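Wultness Cemetery to Open Columbarium and New Burial Section in December

2025-09-26

The Wultness Cemetery Association will open a columbarium and a new burial section in December, giving families in the township a local place for cremated remains for the first time.

The columbarium will stand inside the east gate, on the ground where the old pump house was until last spring. It will have 300 niches, each large enough for two standard urns. The new burial section lies directly behind it and will be used for in-ground graves, with one row set aside for infants and young children.

Until now, families who chose cremation have either bought a full grave space for an urn or gone to the cemetery in Mercado, a drive of nearly 50 miles. The association said requests for urn space now make up more than half of the calls it gets.

Work on the site started in June. The concrete base has been poured and the walkway from the gate is finished, including the ramp on the parking lot side. The granite fronts for the niches were ordered through Otirex, the monument company that also handles lettering for the older part of the cemetery. Delivery is expected in early November.

Vero Funeral Home, which arranges most of the services held at Wultness, will take niche reservations on the association's behalf. Forms are available at the funeral home's front office on weekdays and at the township hall during regular hours. A deposit is required at the time of reservation, with the balance due before the niche is first used. Families who already own a grave space and would like to exchange it for a niche can ask for a transfer form. Transfers must be signed by the owner named on the deed or by that person's legal heirs.
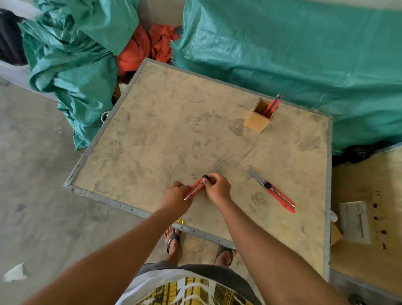
The price of a niche includes opening and closing for the first placement and one line of lettering with a name and years. Additional lines, emblems and photographs are charged separately. Lettering will be kept to one typeface so the fronts match, and bronze plates will not be allowed. Small flower holders will be supplied with each niche. Glass vases, candles and wired decorations may not be attached to the granite – the same rule already applies to the upright stones in Section 2.

Graves in the new section will be sold in the order they are laid out, starting from the road. Both flat and upright markers will be permitted there, and every marker will need a foundation poured by the cemetery. No foundations are poured once the ground freezes, so markers for winter burials will be set in the spring, as in past years.

Township residents will be able to reserve first, through the end of October. After that, reservations will be open to anyone, including former residents and people with relatives buried at Wultness. There is a limit of 4 niches per household during the resident period.

A short dedication will be held at the columbarium once the granite is in place. The date will be posted at the gate and in the funeral home's entry, and clergy from the local congregations will be invited to take part. The dedication is open to the public. Chairs will be set out for those who need them, and if the weather is bad the gathering will move to the chapel near the main drive.

The east gate will remain closed to cars until the work is finished. Visitors should use the main gate on the north side, where the hours are unchanged. Funeral processions will also enter from the north, and drivers are asked to leave the lane past the chapel clear on service days. People on foot can still come in by the side path along the creek.

Fall cleanup will go ahead as usual in the older sections. Families who want to keep summer wreaths, planters or flags should pick them up before the middle of October, as anything left on the graves after that will be removed. Veterans' flags in official holders will stay until after Veterans Day.

The association is also asking for help with its burial records. A number of early graves along the west fence have no marker, and the first plot book has several missing pages. Anyone with old deeds, receipts, funeral cards or family Bibles that mention a burial at Wultness is asked to bring them to the township hall, where they can be copied and returned the same day.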